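Grasp planning at Lukstead: fewer samples, later commitment

The motion software group at Lukstead has spent most of the year rewriting the layer between its perception stack and its arm controller. The lead developer of that layer describes the old version as "a planner that decided too early."

Under the previous design, a grasp pose was fixed from the first depth frame and the trajectory was computed once. The replacement, called Florninura, keeps a ranked set of candidates alive during the approach. It starts with 830 sampled poses, drops those that fail the collision check, and typically hands 143 to the scoring stage.

"Scoring is cheap. Inverse kinematics is what costs us," the developer said. "We cache the solutions by wrist orientation and only re-solve when the object estimate moves."

Lids are a recurring problem. The rim is wider than the wall under it, so a cylinder fitted to the whole point cloud comes out too wide. Florninura fits the two parts separately.

The regression suite, maintained with the Skudirstead office, holds 2,239 recorded approaches. In August, 219 of them still ended in a planner timeout. "Most of those are one bug in the joint limit handling. I would like to say all of them."

A release for the Kleinschmidt controller is next. The developer expects the message format to change again before then. 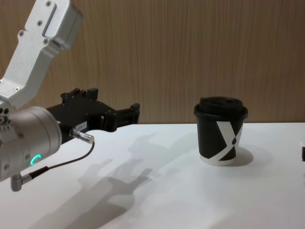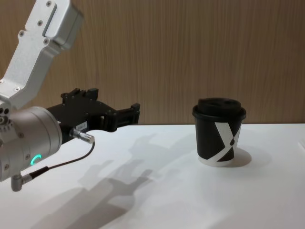

The open gripper and a lidded paper cup, with space left between them, in both views.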